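An Open Afternoon at Mulum
Visitors to the Amitz building were invited to watch a single robot arm at its daily work of putting things in a bowl

By the Features Desk

The third floor of the Amitz building is reached by a freight elevator and a corridor lined with filing cabinets. On an afternoon in April, the corridor also held a sign-in table, a stack of visitor badges and a tray of name cards, most of them still unclaimed when the doors opened at 1:30. By two o'clock the cards had gone and late arrivals were writing their names on masking tape.

The occasion was the spring open day of Mulum, a robotics laboratory that occupies half of the floor. The laboratory shares the other half with Moser, a consulting practice whose staff were asked in advance to expect foot traffic and who, for the most part, joined the tour. Attendance was limited by the fire code, and groups were admitted in turn throughout the afternoon.

Mulum studies how machines pick up and put down ordinary objects. Its current program, known as Jokside, began as a small internal study and has since become the main business of the laboratory. The program asks a robot arm to take hold of an object lying on a table, carry it a short distance and release it into a container. The objects are household goods and toys of the kind sold in any discount store. They are chosen for their differences: some are hard and smooth, others soft, and many have a shape that offers no obvious place to grip.

The Bench

Visitors were shown first to the working bench, which stands among gray and blue office partitions of the same type used elsewhere on the floor. The laboratory has made no effort to give the area the appearance of a factory. Its position is that robots intended for homes and offices should be studied in rooms that resemble them, under the same overhead lights and beside the same furniture.

The arm works from above. Its gripper has two flat fingers that close toward each other in parallel, and almost everything the program studies comes down to where those fingers are placed before they close. Low barriers of clear acrylic run along the edges of the table, so that an object that is bumped or dropped remains within reach and the session can continue. 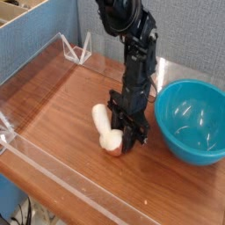 The gripper beside a soft, bone-shaped object at the Jokside bench. The bowl is at right.

Staff members explained the procedure in brief talks, repeated for each group. A session starts with the placing of objects on the table and the bowl at one side. The arm lowers, attempts a grasp, lifts, travels and releases. Each attempt is entered in a log with the name of the object, the result and a short note. Failed attempts are kept in the log with the same care as successful ones, and visitors who asked to see a page of it were shown one in which the notes ran to "slipped," "slipped," "good," "rolled," and "good, but late."

The log for the current phase held 1,070 attempts at the start of the open day. Of these, 439 involved soft objects, a category that the laboratory had expected to finish by the end of winter and now expects to finish in summer.

The Trouble With Soft Things

The explanation for the delay occupied a good part of the afternoon. A hard object of a known size stops the fingers at a known point. A soft one gives way, and the fingers may go on closing well after they have made contact. If they close too little, the object sags and slides out during the lift. If they close too far, the material bulges to either side and the object turns in the grip. Neither result does any damage to a toy, but the laboratory would like its methods to be suitable for objects that matter more to their owners.

A second difficulty is the height of the approach. Soft objects lie low and spread where they touch the table. The fingers must come down near the surface to get around them, and the margin for error is small. The laboratory has revised its approach heights 11 times in the current phase. A printed chart of the revisions was pinned to a partition near the entrance, with the earlier values crossed out in pencil.

Visitors were encouraged to squeeze samples from a supply box and to guess which would prove hardest for the arm. The guesses, collected on slips of paper, leaned heavily toward the largest items in the box. According to the log, size has had little effect on the results. Objects with a narrow middle and wide ends have given more trouble, as the fingers can meet the wide part when they were sent to the narrow one.

Rounded Objects and Neighbors

The second part of the program concerns objects that roll, and objects that lie near one another. These are handled as one subject, for the practical reason that a rounded object touched on one side tends to travel until it finds a neighbor.

A person clearing a table deals with this without thought, by steadying one item with the side of the hand while taking another. An arm with two fingers has nothing to spare for steadying. It must choose a line of approach that passes between the objects, or else accept that the second will be moved and look for it again afterward. Jokside has tested both approaches. The first is slower, and fails when the gap is too small for a finger. The second is quicker, but an object that has been pushed against a barrier is harder to take than one in the open.

The laboratory does not recommend one approach over the other at this stage. Its staff described the choice as depending on the table, the objects and the patience of whoever is waiting for the result.
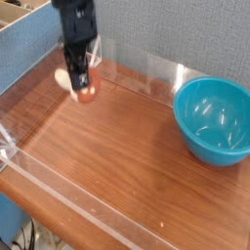 One visitor, a retired kitchen manager, remarked that the whole discussion could be moved to any restaurant dish room without changing a word. New employees, in this visitor's experience, reach straight for the item they want and knock over the one beside it, and they learn to do otherwise only when they are made to sweep up afterward. The visitor wished to know what took the place of the broom in the case of a robot.

The answer given was that the log takes its place. When an object is displaced, the attempt is marked as such even if the grasp itself was good, and the mark counts against the method that produced it. Over many attempts, a method that disturbs its surroundings scores lower than one that does not. The staff conceded that a broom might be faster.

Other questions from the floor were concerned with time. The arm moves slowly by the standards of industrial machines, and a number of guests had expected something closer to the equipment seen in films of car plants. Staff replied that the speed is set low on purpose for this phase. A slow attempt can be watched and understood by a person standing next to it, and the notes in the log are better as a result. Faster runs are planned for a later phase and will be carried out without an audience.

There were also questions about cost, to which the laboratory gave general answers. The bench was assembled from parts that can be ordered by mail, the partitions came with the lease, and the largest single expense of the program has been staff time.

A Working Session, Not a Show

Mulum had made clear in its invitation that guests would be attending a working session. No special program was prepared for the arm. The laboratory followed the list of attempts that had been set for that date, in the order in which it had been written, and the groups saw whatever part of the list fell within their time.

This arrangement had its drawbacks. One group spent most of its visit waiting while a setting was checked, and passed the time at the coffee urn that Moser had lent for the occasion. Another arrived in time for a run of soft objects and remained past the end of its slot, with the result that the following group watched from the corridor through the open door. A few guests left early. Others returned at the end of the afternoon and asked to be let in again, and were.

The decision not to rehearse was defended by the laboratory on grounds of plain record keeping. Attempts made for show would have to be left out of the log, and an afternoon without entries would leave a gap in a phase already behind schedule. By the close of the open day, 43 attempts had been added, and each was given its note in the usual manner.

The children present were perhaps the most attentive members of the audience. They had been given a low bench near the partition and quickly settled on their own method of scoring, in which a grasp was announced aloud as soon as it seemed certain to hold. They were often early in their announcements and revised them with great firmness.

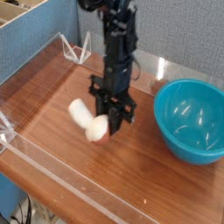 What Comes Next

The current phase of Jokside is to run through the summer. Work on soft objects will continue until the category is complete, after which the laboratory intends to vary the container. A bowl with a wide opening is forgiving, and an object released slightly off its mark will still land inside. Narrower containers, including a letter tray and a drinking glass, have been bought for the next phase and are stored on site.

Mulum also plans to make its log available to other laboratories, with the notes left as they were written. Some tidying of abbreviations will be needed first. A short guide to the terms used by the staff is in preparation, and guests at the open day were offered a draft copy with a request for comments on any entry they could not follow.

A second open day is planned for the fall. Requests for places may be made in writing to the laboratory at the Amitz building, third floor. Groups from schools are asked to state the number of children attending, and all visitors should use the freight elevator, as the front stairs are closed for repair.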